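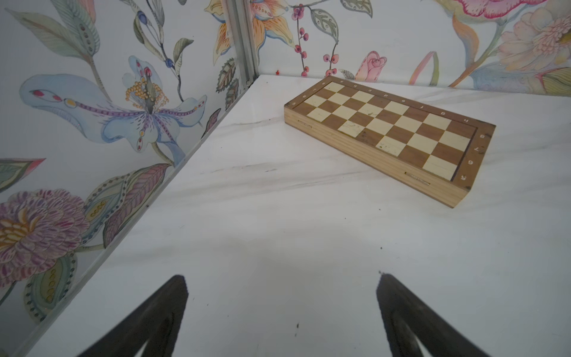 The Girnis folding chess board

We've sold a good many chess sets at Retamal over the years, and the folding ones are still what people ask for when they want something that lives on a shelf during the week and comes out on the table on a Sunday afternoon. The Girnis is our favourite of the lot. It's a proper wooden board in cream and brown, with a darker brown border and the letters and numbers printed small and white all the way along, so children learning the game can call out their moves and grown-ups can follow a game from a book without squinting and counting.

It folds into its own case, pale wood at the sides, with little metal fittings, and the men go inside. Folded up it takes no more room than a box of biscuits - well, a generous box of biscuits! - and it will sit happily on a side table, a worktop or a corner of the kitchen.

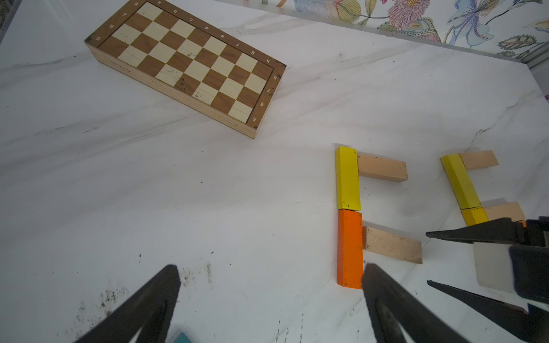 Florencia Lucero: We take ours to my mother's every other weekend and the letters have been a blessing, as my son finally knows his b file from his g. I do wish the clasp were a touch stiffer.

Thank you, Florencia. A drop of patience and a small pair of pliers will usually tighten a clasp, or post it back to us in Wedlow and we'll do it for you.

Light squares do pick up marks with use, and we rather like them for it. A barely damp cloth is all the board needs, and please keep it away from radiators.

Board and men, £120. Board only, £100. Delivery takes 3 days. Last orders for Christmas engraving by the end of November.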